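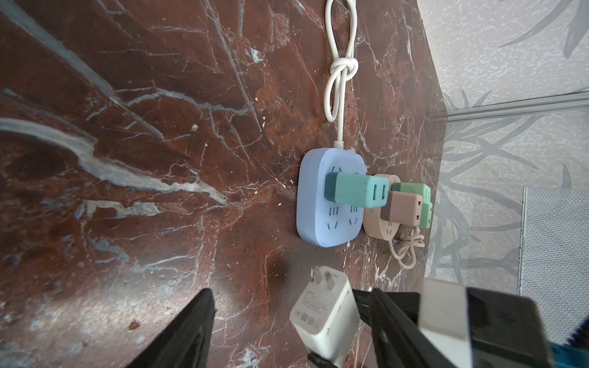
Slide 1. Wrist camera view, charger in the gripper, power strips on the marble.

Leave this one up while people sit down. Don't start talking over it right away, let them look for a few seconds. Someone always says "oh, the cord."

Opening

Hi everybody, I'm Olumide Effiong, I work on the perception and planning side of Carura. Carura is our software stack for contact tasks, which means plugging, seating, latching, anything where the last bit of the motion is decided by two parts touching. I've been on it with Nazmiye Karaca and Corey Donnelly, and I have had more fun on this project than on anything I've built before, so if I speed up, wave at me.

What you're looking at is what the policy gets from the wrist. A white charger with its prongs pointing up the picture, and a small crowd of places it might go. I love this view because every hard problem we have is in it somewhere.

(Point at the blue strip, then the adapters.) There are sockets facing the camera on the blue strip, and there are more on the ends of the adapters, facing sideways. Same job on paper, "put plug in socket." Very different approach direction. Keep that in your head, it's most of the talk.

Perception: finding a hole in a small dark patch

Our first detector was a plain box detector on sockets. It worked well on the big recessed openings and badly on anything seen at an angle, and the ends of these adapters are seen at quite an angle. The box was fine! The box told us there was a socket. It told us nothing useful about which way the slots ran.

So we threw out boxes and moved to slot keypoints. Each slot gets two ends, each pair of slots gets a plane, and the plane gives you the insertion axis. Corey wrote the labeling tool for this over one August and it's the reason we have any data at all. 792 labeled views, and he checked every one by eye.

Say something about the marble here. Shiny dark stone with pale veins running through it is a gift if you enjoy finding bugs. Thin bright line on a dark background is also what a white cord looks like. Our cord segmenter used to follow a vein clear across the counter and report a cable that was longer than the room. (Pause for laugh, there's usually one.) The fix was dull and very satisfying: train with stone textures pasted under the cords, then ask the segmenter for a connected path with a sensible bend limit. Veins branch. A power cord doesn't.

Knots are where that gets interesting again. See the loose knot in the white cord, above the strip? For the tracker, a knot is a place where the path crosses itself and you have to decide who's on top. We don't solve it. We mark it as "knot here, keep out" and plan around it, and I will defend that choice in questions.

State of the thing in the hand

The gripper covers part of the charger, and from the wrist you can see a fair amount of black finger and pad on both sides of it. That's the view we have to work with for in-hand pose.

Nazmiye's insight was to stop estimating the whole charger. Estimate the prongs. Two flat bits of metal, sticking out where the camera can see them, and they're the only part that has to end up anywhere in particular. The brick can be a bit crooked in the fingers and the planner doesn't care, as long as it knows the prong line. Our estimator went from a big mesh fit to a tiny one that runs at 20 updates a second on the arm's own computer. She called it Figueiredo, after the street she lived on, and the name stuck.

Printed text on the charger: we tried using it as a texture cue. Don't. At this distance it's a gray smudge that changes every time the light does.

Planning: picking a socket

Go slower through this section, it's the part people email me about.

The planner scores each candidate socket on 2 things. How sure are we of the slot plane, and how much free space does the whole hand need on the way in. The second one is where the naive version falls over. The charger fits nearly anywhere. The fingers around it don't. An adapter end that looks wide open can have another adapter right beside it, and now your jaw wants to be where plastic already is.

We sweep the full hand along the insertion axis, with the cord keep-out areas loaded in, and throw away anything that touches. Then we rank what's left. It's cheap, it's easy to draw on a screen, and when it picks something silly you can see why. I'm a huge fan of planners you can argue with.

Open question we're chewing on: a strip that isn't held down. Push on it and it slides. Orhun Baysal has a branch where the planner guesses how far the strip will move under load and prefers sockets where the push goes down into the counter. Early days, but I get excited every time I read his commits.

Control: the last bit

Camera gets us near. Touch gets us in. Once the prongs make contact we hand over to a compliant controller, soft sideways, firmer along the axis, with a small spiral search if nothing gives. We allow 5 tries per socket, then back off and look again. Looking again is underrated. Most of our recoveries come from a second picture, taken from a slightly different spot.

Mention logging. Every handover from vision to touch writes one record: prong line, slot plane, force at contact, picture. Ertuğrul Kozan built the viewer, called Zirkard, and you can scrub through an attempt with the force curve sitting under the wrist image. If you take one thing home, build the viewer first. We built it third and I regret the months before it.

If there's time

Replay the planner on the opening view, live, with the socket scores turned on. Let the audience guess the top pick before pressing enter. Have the saved run open in a second window in case the laptop sulks.

Thanks to the Aserlow folks for the lab hours. Questions. Repeat each one into the mic, Olumide, you forgot last time.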